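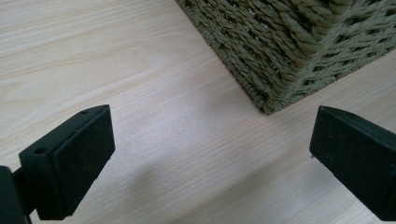 Section 4. Comparing finger pads on the hand-held gripper

Use this procedure to compare two kinds of pad on the Adano hand-held gripper before you commit to one for recording. Run it again whenever you change the camera or the controller firmware.

You need:
The gripper, with both fingers fitted
One set of foam pads and one set of Zheng ribbed pads
A 2 mm hex key
A bare tabletop with even light from above
A woven basket or another object with a rough, open surface
The log sheet (form 2677)

4.1 Fitting the pads

1. Turn the controller off and wait for the status light to go out.
2. Open the fingers all the way.
3. Loosen the screws on each finger and lift the finger off its bracket.
4. Peel off the old pad. Wipe the face with a dry cloth.
5. Press the new pad on from the base toward the tip. Hold it down for 20 seconds.
6. Refit the finger. Tighten the screws until they stop, then no further.

Caution: Do not overtighten. The finger bodies are plastic and the threads strip easily.

Note: Foam picks up lint. A few specks on the face do not affect the test, but clean the pad with tape if you can feel grit on it.

4.2 Setting the opening

1. Turn the controller on and start the Utis panel on the laptop.
2. Select Manual, then Zero. The fingers close until they touch and then open to full width.
3. Check the reading. It should show 100 percent when the fingers are fully open. Anything from 97 up is fine.
4. If the reading is lower, look for a cable caught behind one of the brackets, then repeat step 2.

Caution: Keep your free hand clear of the fingers during Zero. They move without a warning tone.

4.3 Running the comparison

1. Place the basket on the table with one corner toward you.
2. Hold the gripper just above the table with the fingers wide open. Both fingers should show in the camera view.
3. Press Record.
4. Move forward until the rim is between the pads, then close slowly.
5. Lift the basket a hand's width, hold it still for a slow count of five, and set it down.
6. Open fully and back away before you stop the recording.
7. Repeat for 20 lifts, then change pads and start again from 4.1.

Note: The gripper's own shadow will fall across the table beneath and between the fingers. A soft shadow is acceptable. If it has a hard edge, move the lamp — do not raise the exposure, or pale wood will wash out.

4.4 Reading the results

Mark each lift on the log sheet as held, slipped or dropped. A slip is any movement of the rim against the pad that you can see on playback at normal speed. If you are unsure, mark it as a slip.

Compare slips first and drops second. In our February trials at the Brarport bench, foam did better on twisted cord and the ribbed pads did better on smooth plastic. Your objects may give a different result, so keep both sets.

Send completed sheets to Jinfeng Yao with the recordings. Write the pad type on every sheet, including the repeats.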